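4. Findings: how the shared room is used

4.1 Booking and real use

The booking record for the Skellport room covers 299 bookings. As explained in Section 3, the record comes from Trandex, the system which the town council bought when the room was opened for people who normally work at home. The record gives the name of the user (replaced by a code before we received it), the hour at which the booking starts and the hour at which it ends. It does not tell if the person came.

For this reason we compared the bookings with the paper list at the door, where users are asked to write the time when they come in. The two sources agree less than we expected. Many users book the whole morning and stay for 90 minutes. A smaller group does the opposite: they book one hour, because one hour is the first choice on the Trandex page, and they stay until lunch. When we asked these users why they did not correct the booking, most of them answered that the room was half empty and that the correction would take more time than it was worth.

We would like to stress that this is not a sign of careless users. The rule of the room is written for a full room, and the room in Skellport is rarely full. In Usidow, where the population is larger and the room smaller, users correct their bookings more often, and they also complain more when others do not. The same software is used in both towns, so the difference must come from somewhere else. In our opinion it comes from the pressure of other people waiting. We return to this in Section 5.

A second point concerns the hours. The council assumed that the busy time would be from nine in the morning. In practice it begins later, when the school run is finished and the first bus from the coast has arrived. Before that hour there are usually only the users who live within walking distance, and they form a rather stable group. They know each other's places. A new user who sits in one of these places is not asked to move, but several new users told us that they felt they had done something wrong. 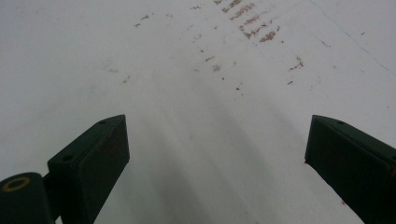 Who decides, then, which place belongs to whom?

The users decide it among themselves, by sitting in the same place again and again, and the booking system has no part in it. Trandex gives a place number with every booking, but in both towns the number is treated as a proof that one may enter the room and not as an instruction where to sit. In Usidow the numbers had fallen off some of the desks and had not been replaced for several months, and we did not hear any complaint about it.

4.2 Leaving the desk for the next person

The house rules ask each user to leave the desk "as you would like to find it". The sentence is friendly, but it gives little help. In the interviews we asked what it meant in practice, and we received very different answers. For some, it meant to take away the papers and the cup. For others, it meant to wipe the desk with the spray from the cupboard, to push in the chair and to switch off the lamp. One user in Usidow brings her own cloth and wipes the desk two times, before and after. She said that she did not do it for the others.

These differences make trouble only in certain situations. When a desk has a regular user, its condition is that person's private matter, and the others accept quite a lot. When a desk has no regular user, it is nobody's duty in particular – and it is exactly there that the complaints are written. Of the notes left in the comment book at Skellport, the greater part is about the two desks near the entrance, which are used by visitors and by people who come for a short time.

The material of the furniture also plays a role, although users speak of it only when they are asked. The old desks in Skellport came from the former tax office and are brown. On a brown desk a ring from a cup can stay for a week without a comment. The newer furniture, delivered by Stefanou, is white, and white was chosen because the council wanted a bright room in winter. On white, small marks are easier to see (compare Figure 4), and users who never complained about the old desks began to complain about the new ones. The cleaning had not changed. It was done by the same person, in the same hours and with the same product.

This result should be read with caution. The white desks were placed in the part of the room with more daylight, and we can not separate the effect of the colour from the effect of the window. The Usidow room has only white desks and few windows, and there the complaints are more about noise.

Figure 4. White surface with small marks and smudges. 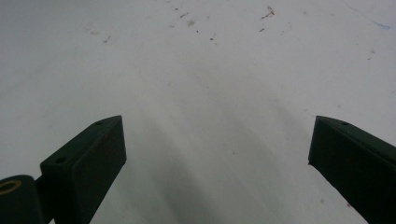
Brendan Conneely, commenting on a first version of this section, objected that complaints about marks are seldom about marks. In his view the user who writes "the desk was dirty again" wants to say that the room has too many strangers in it, and the dirt is the part which can be said politely. We think the objection is a serious one. The comment book supports it partly: several notes begin with a mark or a crumb and end with a remark about visitors. On the other hand, the regular users of the white desks also wrote notes about desks which only other regular users had used, and in these notes there is no word about strangers.

We therefore keep both explanations. What we can say with more certainty is that a written complaint in the book rarely reaches the person it is meant for. The book is read by the regular users, the complaint is about someone who came once, and this person does not open the book. Two users proposed that the complaint should be sent by Trandex to the last person who booked the desk. The council did not follow the proposal, and after what we reported in 4.1 about place numbers this was perhaps wise. The message would often go to the wrong person.

4.3 Speaking, and where to do it

Telephone calls are the second large subject. Both rooms have a rule that calls longer than a few minutes must be taken outside the room. In Skellport "outside" is a corridor with a bench, warm enough also in January. In Usidow it is the street. It is not surprising that the rule is followed in one town and discussed in the other.

Users have found their own solutions. In Usidow some of them take calls in the small kitchen with the door closed, and others wait for them with an empty cup in the hand and do not go in. The kitchen is not on the plan as a place for calls and can not be booked. Even so it has an order of use, which the users could explain to us quite exactly: a call with a customer goes before a call with a colleague, and both go before making tea, except around lunch time, when tea has the priority.

We find such agreements interesting for two reasons. First, they were made without any meeting. When we asked when the kitchen rule began, each user believed that it was already there when he or she came. Second, they are not visible for the council, which in its yearly report describes the kitchen as little used. The report counts the coffee capsules that are bought and takes this as the measure of use.

The following extract from the field diary of the second author, Kalliopi Dimitriou, shows how the same kind of agreement looks from the side of a newcomer. It was written on her first visit and is printed with small corrections of language only.
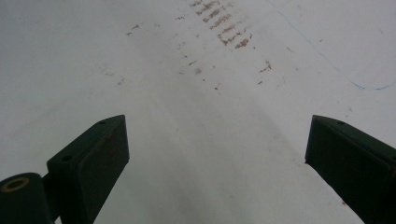
Skellport, June

I came at ten past nine and wrote my name on the list. Four persons in the room, all with headphones. I had booked place six, but on place six there was a scarf over the chair, so I took the one beside it. After some minutes a man came in, looked at me, looked at the scarf and sat at the far end. I do not know if I was in his place or if he always sits there.

At half past ten everybody stood up nearly together and went to the corridor. There was no signal. I stayed, and then I had the feeling that staying was impolite, and I went too. On the bench they spoke about the bus timetable and about a leaking roof at the library. One woman asked me if I was "from the council". I said no, from the university, and she said that it was better. They asked me where I was sitting. When I told them, there was a short silence and then somebody said that it was all right, because "he is away until Thursday week".

After the pause the scarf was gone from place six. I had not seen who took it.

The extract shows three of the points above in one morning: the booked number had no effect, the place had an absent owner, and the newcomer learned the rule only after she had broken it. It also shows something which was missing in our interviews. The regular users never mentioned the common pause at half past ten, neither in Skellport nor in Usidow, where we later observed a similar one at eleven. When we asked about it directly, they were a little surprised by the question and said that it was just the time when one has a coffee.

The pause matters for the analysis of the booking record. A user who leaves before it has, in the eyes of the others, only visited the room. A user who stays for it begins to be known. In the next section we use this difference to divide the bookings into short and long ones, and we compare the two groups for both towns.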